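Pre-run and end-of-run check, hand comparison, kitchen bay. 7/1/20
Hands on trial: Clarier (five-finger, stock skin) and Flereck (five-finger, longer thumb). Controller: Dravel, both rounds. Task set: Giáp dishes list, short version.

Key: OK / FIX / STOP. STOP means nothing moves till it's cleared. Write in the comments, not on the back of the sheet please.

## 1. Before power

- [x] E-stop, wall side - OK
- [x] E-stop, handheld - OK. Battery cover loose again, taped. FIX
- [x] Wrist bolts, both arms - OK. Left one took a quarter turn
- [x] Forearm cable clips - OK
- [x] Cable slack at elbow, arm fully bent - FIX. Tight on the right. Let out a bit, retry at slow speed before anything else
- [x] Finger tips, wear - OK. Swap the index pair at the next service, not urgent
- [ ] Spare fuse in the box - no. Ordered in March, never came

Comment: whoever fits the hands, write the serial on the sheet BEFORE they go on. Can't read it once the wrist cover is closed. Did it from the box label this time, not good enough.

## 2. Bay and floor

- [x] Dishwasher off at the wall - OK
- [x] Water off - OK
- [x] Rack runs out freely and stays out - OK
- [x] Rack stop holds with a push - OK
- [x] Cables behind and beside the dishwasher - FIX. Needs a proper tray, yellow and black ones all in one heap. Same note as last sheet
- [x] Floor marks for the feet - OK, left one peeling
- [x] Dishes checked for chips - OK

Foot position matters more than I'd thought. 30 mm too far left and the right arm runs out of reach over the back of the rack, then the controller leans the body to make up for it. Don't like the lean. Marks redone with better tape after lunch.

## 3. One-hand place, cup to rack

- [x] Speed limit set to low in Dravel - OK
- [x] Grip force cap 11 N - OK, both hands
- [x] Idle arm parked low, hand open - OK
- [x] Idle hand clear of drawer handles - OK but close. See comment
- [x] Release height set - OK
- [x] Head camera sees the cup through the whole move - FIX
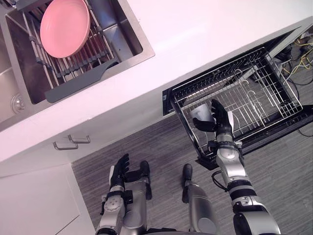
Idle hand: park pose wants moving back a touch. If the body turns left the fingers could hook one of the bar handles. Not happened, but put it on the list for Dravel settings, 400 mm from the cabinet front as a first go.

Camera: the hand hides the cup for part of the way down with the Flereck. Clarier a bit better there, shorter thumb. Neither is great. Second camera at the wrist would sort it, no mount yet.

Grip: Clarier squeezes late then all at once. Flereck comes on smoother but drifts if you hold for long. Both inside the cap.

- [x] Hand opens fully on release - OK Clarier, FIX Flereck (ring finger lags)
- [x] Hand opens on loss of signal - OK both. Want this one tested every single time
- [x] Motor temperature after the set - OK, read off Dravel screen

## 4. Two-hand hold, mug

STOP item at the start of this section, now cleared. The arm-to-arm distance guard was off in the Dravel profile. Loaded the right profile, checked, restarted. Somebody please rename the old one so it can't be picked by accedent.

- [x] Distance guard ON - OK (after the above)
- [x] Both hands on same force cap - OK
- [x] Thumb does not trap the handle - watch
- [x] No finger over finger at closing - OK at low speed
- [x] People outside the working area - OK, see comment 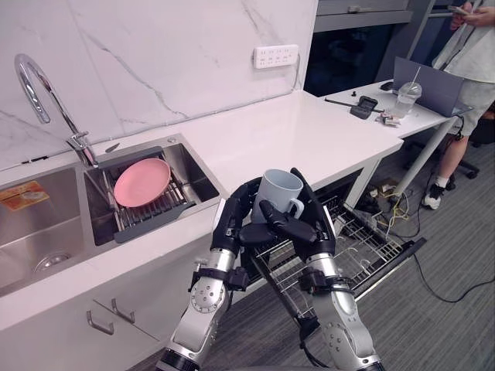
*Photo: bay head camera, Clarier / Flereck trial sheet*

Handle: mug handle to the right, right thumb ends up beside it. Fine for holding. For letting go I'd want the thumb out first, then the fingers. Dravel does them all together by default, there's a release order setting two menus down.

People: desk end of the bay is too handy for standing at. Nothing wrong with being there with the arms at low speed, but at full speed the line moves back past the desk. Also the long cable over the carpet wants a cover - trip hazard, FIX.

Desk: drinks off the table when the laptop is running the controller. Said before.

- [x] Guard trips when arms brought close on purpose - OK, stopped clean
- [x] Restart needs a person to press - OK

## 5. Pick from rack

Harder than placing. The tines get in the way of the fingers and both makers' stock approach comes in too flat. Use the steep approach, saved in Dravel as pick 2.

- [x] Fingers open before going over the basket edge - OK
- [x] Contact stop on, low setting - OK
- [x] Mug may lie any way up, check reach by eye first - OK
- [x] Thumb clear of tines - FIX Flereck, OK Clarier
- [x] Wrist does not touch the drawer front - OK, not much room
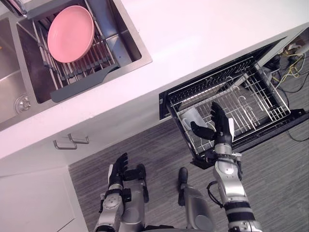 *Sec. 5 - right hand open over rack, mug on its side. Left hand parked.*

Contact stop: trips early on the Clarier if a fingertip brushes the wire. Annoying but I'd leave it. Raising it means more push on the tines, and a bent tine ruins the next set of runs too.

Flereck thumb: extra length helps round a wide mug, hurts in here. Ask the maker if the short thumb fits this wrist.

## 6. Shut down

- [x] Arms to rest pose - OK
- [x] Hands off charge - OK
- [x] Logs copied - OK, 945 MB, slow
- [x] Rack pushed in - OK
- [x] Handheld E-stop back on its hook - OK
- [ ] Hands wiped down - ran out of time, do first thing

## Carried over

1. Cable tray by dishwasher, cover for the floor cable
2. Fuse, chase order
3. E-stop battery cover, needs a new one not more tape
4. Flereck ring finger, run the open/close test and send them the log
5. Left park pose further back
6. Full speed stays locked untill 1 and 3 are done

Leaning Clarier for the rack work, Flereck for the bigger mugs. No decision on this sheet, same checks again with hands swapped left to right.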